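Ticket 1221: Shipping charge doubled at checkout when order has more than one box
Status: Solved
Product: Fabbri Shop, shipping module
Opened by: Oda Nordin
Date: 18 January 2023

First message

Good morning. I have a small online shop for tea towels and table linen, and I use your shipping module to calculate the postage. After the last update the postage is wrong for some orders. If the customer buys enough that the order must go in two boxes, the checkout asks for four times the price of one box, when it should be two times. For orders with one box everything is correct.

I attach four pictures from the packing table.

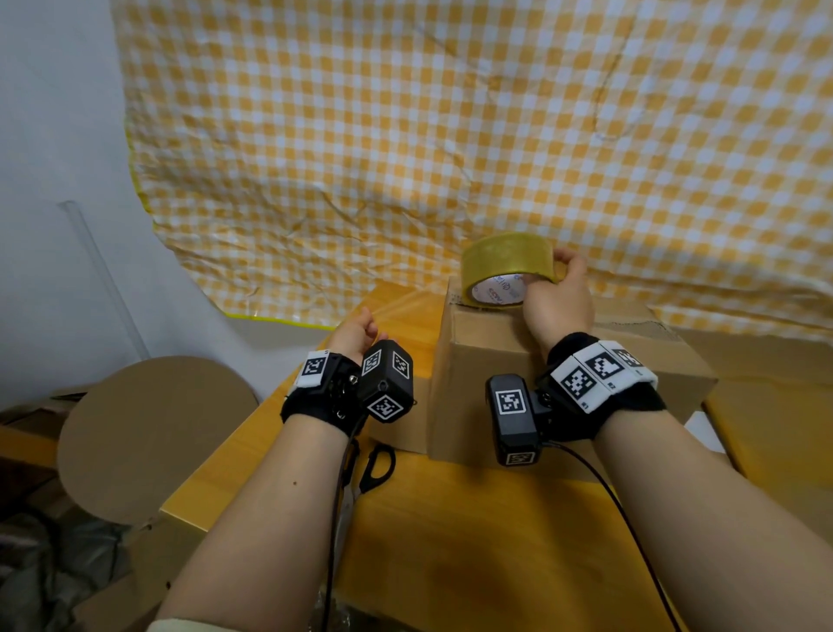
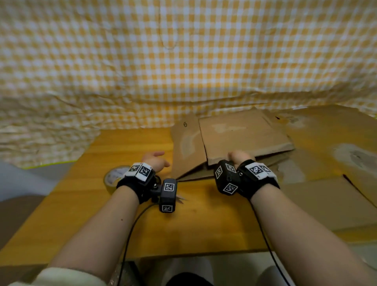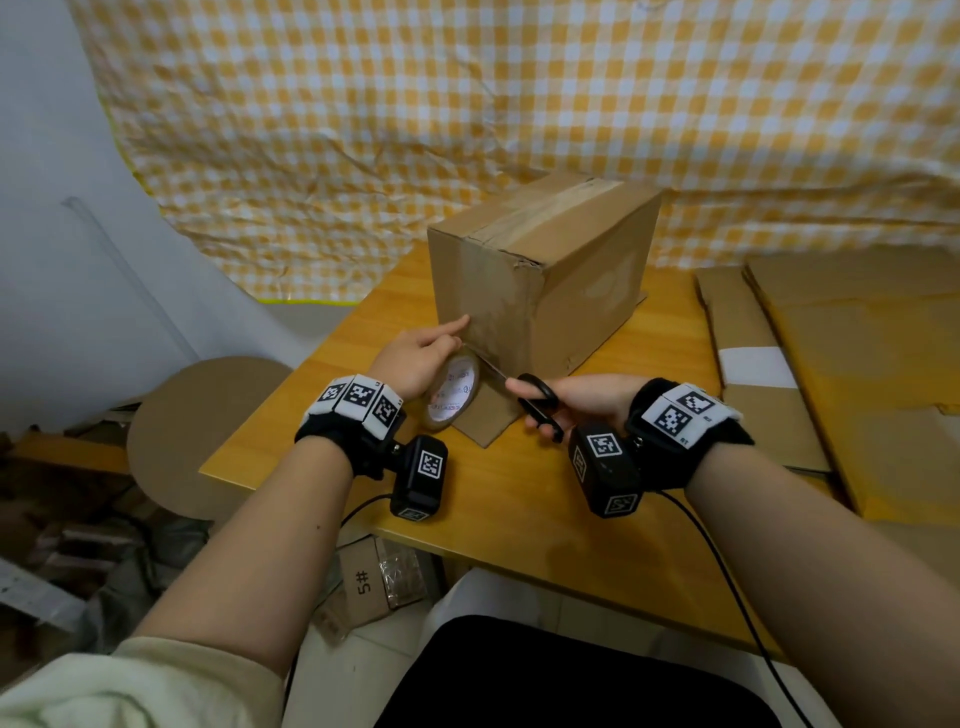
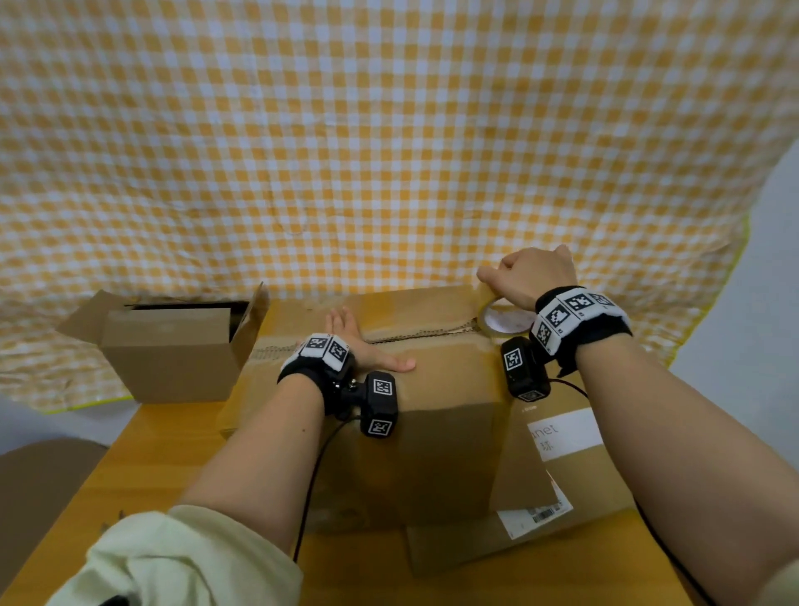
Attachments 1 to 4: packing table, cardboard.

My settings are these:
Carrier: Burnetti Parcel, price table by weight
Maximum weight for one box: 16 kg
Box splitting: on
Rounding: up to the next full kilo
Cache: on

I already tried to empty the cache, to log out and in again, and to use another browser. The result is the same. I did not change the price table since June.

Reply from support (Tirthorpe desk)

Hello Oda, thank you for the clear report. Could you please send the shipping log for one wrong order? You find it under Orders, then the order number, then Shipping details, then Show log. Please also tell us if you have any other extension which changes the cart.

Reply from Oda Nordin

Thank you for the quick answer. I copy the part of the log that I think is important:

order 186: total weight 21 kg
split: 2 boxes (16 kg, 5 kg)
rate request: box 1, quantity 2
rate request: box 2, quantity 2
sum: 4 rates

As I understand it, the module makes two boxes, which is right, but then it asks the price for each box with quantity 2. The quantity should be 1 in both lines, or I am mistaken?

About extensions: I have only one, it is called Plisaswood Bundles. It allows me to sell sets (for example one tablecloth with napkins) at a lower price. I had it before the update also, and then there was no problem.

Reply from support (Tirthorpe desk)

You read the log correctly. Could you switch off the bundle extension for a moment and place a test order with the same products? You do not need to pay it, only go to the page where the postage is shown.

Reply from Oda Nordin

I did the test in the evening, when there are few visitors. The results:

Extension off, two boxes: postage correct
Extension on, two boxes, no set in the cart: postage wrong
Extension on, one box: postage correct

So it is wrong even if the customer does not buy a set. This surprised me. I have now written a note on the checkout page that I will pay back the difference, but I would prefer not to do this for long. One customer has already asked me why the postage costs 54 euros.

Reply from support (Tirthorpe desk)

We can repeat the problem on our side now. Both the module and the extension fill in the field "package count", and after the update the two values are multiplied. Until the next version is ready, please do this:

1. Open Settings, Shipping, Advanced.
2. Set "Package count source" to "Module only".
3. Save, and then empty the cache one time.

Your sets will keep their lower price. The setting touches only the postage.

Reply from Oda Nordin

I followed the steps. At first it did not work, but I had forgotten to press Save before I emptied the cache. The second time the log shows quantity 1 for both boxes and the sum is right. I also tested with one set and with two sets in the cart, both are good.

One small wish: the help page for box splitting still shows the old menu, where "Advanced" does not exist. Perhaps you can change it. From my side the ticket can be closed.

Reply from support (Tirthorpe desk)

Thank you for testing. I have passed the note about the help page to the people who write it. Closing as solved. If you reply to this ticket it will open again.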